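The second life of a cardboard box

124 shares | 3 comments

Most homes have one. It sits on top of a wardrobe or at the foot of a bed, it once held something else, and now it holds whatever had no better place to go. Bottle caps, a tin, a bit of shiny wrapping paper, a flattened carton at the bottom to keep the base flat.

Storage firms would like us to give it up. Tallik sells a set of stacking drawers for small household bits, and Fititent has a fabric version that folds away. Both are well made. I bought the Tallik set in February and used it for 10 weeks before I noticed that everything had drifted back to the box.

I think the reason is access. A drawer needs opening and remembering. With an open box you look down and see what you have, and if you can't see it you move the top things to one side. It can be lifted onto the bed, sorted through and put back in a few minutes.

The lining matters more than people expect. Bare card gets scuffed and picks up dust in the corners, and a loose sheet can be lifted out and shaken. Old packaging does the job well. It is stiff, it is often printed on one side with a smooth finish, and it costs nothing. Cut it a little smaller than the base so that you can get a fingernail under the edge. Some people use wallpaper, which looks nicer and curls.

Then there are the caps. I asked readers of our newsletter what they kept in their boxes and 23 of them mentioned bottle caps of one kind or another. Drinks caps are the favourites, for the colours. They get used as counters for board games, as paint pots, as feet under a wobbly plant saucer, and by small children as wheels, hats and money. Wash them in warm soapy water and let them dry upside down overnight. A cap put away damp will smell by the end of the week.

Round containers are the awkward ones. A tube or canister stood upright takes up little floor but falls over whenever the box is moved. Laid flat, it rolls. Leaning it in a corner with something heavier against it is the usual answer, and it works until you want the heavier thing.

Sorting is best done on a bed. The height is right, small things don't bounce off it and disappear under the furniture, and a sheet is easily shaken out afterwards. If there are children in the house, it is also where they will want to be. Give them the caps to put in order and get on with the rest.

I don't throw out much. Last time it was 2 dried-up pens and a Konmont light bulb that I had kept in case it could be returned. The rest went back in. Torn edges can be left alone or tidied with tape, and a box with a coloured rim looks respectable for years even when the inside has started to go.

If yours has reached the point where the lid no longer fits, leave the lid off.

Comments (3)

feng_at_home
We had a biscuit box that lasted through 3 house moves. It only went when the bottom fell out on the stairs.

Marrowfat
Agree about the lining. I use cereal packets, printed side down, and change them when they get sticky.

tillypad
My daughter has 43 caps and knows if one is missing. Does anyone have a good way of getting the labels off? 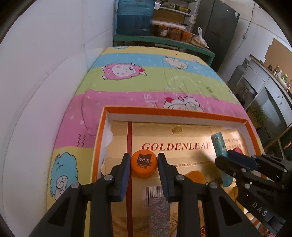
Orange drinks caps and a teal container in a lined box, on a bed with a cartoon sheep sheet.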